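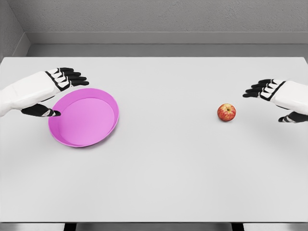

Pink plate and apple on the white table

Greduter 2 from the PPA or from the tarball?

piltel_user, July 6, 2022
Hello to all. I want to install Greduter 2 on my older laptop, which runs a 64-bit Ubuntu with the Iris desktop. The version in the repository is very old and does not open my notes archive (3,000 files, mostly plain text). I found two ways: the PPA and the tarball from the project page. Which one do you recommend? I would like to not break my system, as I need it for work.

ewanyule
Use the PPA. Add it, update, install, finished. You get the updates together with the rest of the system. I have used it since March without a problem.

laing_fan
I must disagree with Ewan. The PPA replaces the spelling library with a newer one, and after this two other programs did not start for me. With the tarball you unpack it in your home folder and run the start script. If you don't like it, you delete the folder.

ewanyule
This was the old PPA. The maintainer made a new one and the library is now inside the package. Please check which one you had.

laing_fan
I checked. You are right that mine was the old one. I still prefer the tarball, because I don't want to give a third party the possibility to change packages on my machine. But I accept that this is a question of taste.

piltel_user
Thank you both. I tried the tarball first. It starts, but the menu icon is missing and the fonts are very small. Also, the first indexing of the archive stopped with the message "too many open files".

sorrel
For the icon you must copy the .desktop file into ~/.local/share/applications and correct the path in the Exec line. The font size is in Preferences, Display. For the indexing, open Preferences, Archive, and set the batch size to 400. The default is too high for your number of files.

ewanyule
With the PPA the icon is there from the beginning, I only mention it.

laing_fan
One icon is not a reason to add a repository.

piltel_user
The batch size was the problem, now the indexing goes to the end. The icon is also there after I logged out and in again. I will stay with the tarball for now. Is there some way to be informed when a new version comes out?

sorrel
The project page has an RSS feed for releases, the link is at the bottom under Downloads. Before each update make a copy of the settings folder, it is ~/.config/greduter.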